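Small dishes on the table: your questions, our doubts

Reading time: 3 minutes

Do I need little dishes at all?

Probably not. Most people who write to us already own something that will do, such as a saucer, a jar lid or the egg cup at the back of the cupboard. We sell none of it here at Hutthorpe, so we have no reason to talk you into a set. If you keep small round stuff (peppercorns, beads, dried seeds) and you're tired of chasing it across the floor, read on.

Is a triangular dish any better than a round one?

The claim is that you can pour from the corner. We tried it with peppercorns on our own kitchen table in January and the corner did help a bit, if you tipped slowly. Tip quickly and they come over the side like they do from anything else. The corners are also where the last few get stuck. A rounded corner is kinder than a sharp one, but you will still be poking at it with a fingertip.

How full should it be?

Less full than the adverts show. Once the heap stands higher than the rim, any knock to the table sends some of it off. Leave a bit of bare dish on one side so you have somewhere to put your finger.

Should I keep a bowl beside it?

Yes, and this is the one piece of advice we'd stand behind. Something deep and plain, with sides that flare outwards, next to something shallow. Spread things out and sort in the shallow one, and drop the keepers into the deep one.
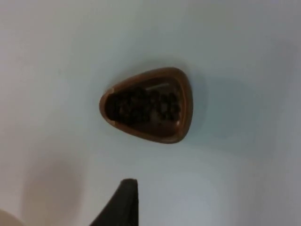
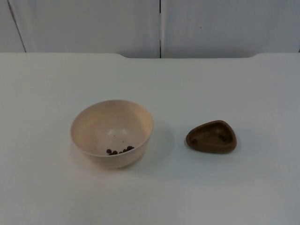
The depth has a drawback. Anything lying against the near side hides behind the rim when you're sitting down, so stand up before you decide the bowl is empty. We have rinsed away good peppercorns more than once.

Does the colour matter?

More than the shape, in our view, and it's the part the shops get wrong. Dark things in a brown dish are hard to see. Dark things in a cream bowl are easy. Brown looks nice in the shop and that is about all we can say for it. A white table underneath is useful, as strays show up straight away.

I was told to pay 3760 for a handmade set from Jarnavton. Is it worth it?

We don't know which currency the seller meant and we'd want to before answering. In any currency it sounds like a lot for something that holds seeds. Ask what the glaze is, ask if it can go in hot water, and ask for a photo of the underside. If they won't send one, keep your money.

Can I use the same dish for food and for beads?

Please don't. Some beads look very like peppercorns, and someone will put them in the grinder. Keep two dishes, and put a label under each.

What about the Kalogeropoulos method of sorting in batches of 30?

It has its fans in Prarnitz. We found that we lost count and started again, which took longer than having no method. Small handfuls are fine.

How do I clean the corners?

Warm water and an old soft toothbrush. The special brushes are the same thing at a higher price.

Page last checked Feb 15, 2022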